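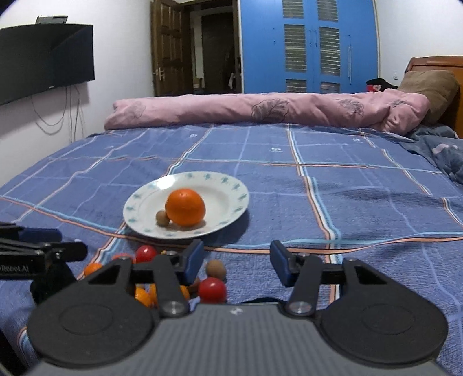 Trirnitz library to open in the evenings from January

22 September 2022

The town library in Trirnitz will stay open until nine in the evening from January, after the town council agreed to pay for the longer hours. Until now the doors have closed at five, when many people are still at work or on the train home.

The decision follows a survey that the library made in spring. It received 774 answers, and most of them asked for the same thing — more time after work. Parents of school children also wrote that the reading room is the only quiet place in town for homework, and that it closes too early for this.

The evening hours will be on 2 days of the week at first. The library will say in November which days these are. If enough people come, the council will look at the question again before the summer.
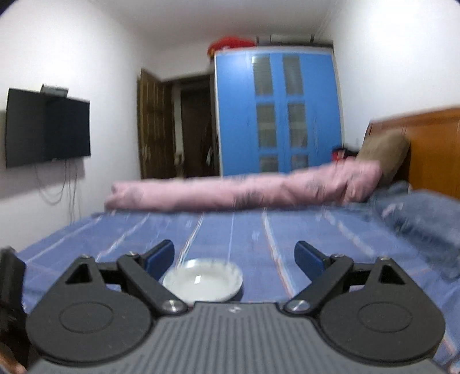
Money was the main difficulty. The heating of the old building costs much more than it did last year, and one group in the council wanted to wait until the bills are known. In the end it was agreed that only the ground floor will be heated and lit in the evening. The children's books and the newspapers are on this floor already. The local history shelves will be moved down from the first floor, which means carrying about 2,000 books and maps before the end of the year.

The branch in Skoltberg keeps its present hours. Readers there can order books from Trirnitz as before, and the book bus will continue to stop at the Dumlao bakery and in front of the school.

There is also good news for those who like to study with a computer. The company Clindon, which looks after the network in the town hall, will put a stronger wireless connection in the reading room during the autumn. For this work the room must be closed for one morning, and a notice will hang on the door some days before.

Library cards remain free for everybody under eighteen. Adults who want to join can do this at the desk with a proof of address. Cards that ended during the last two years can be renewed without a new form.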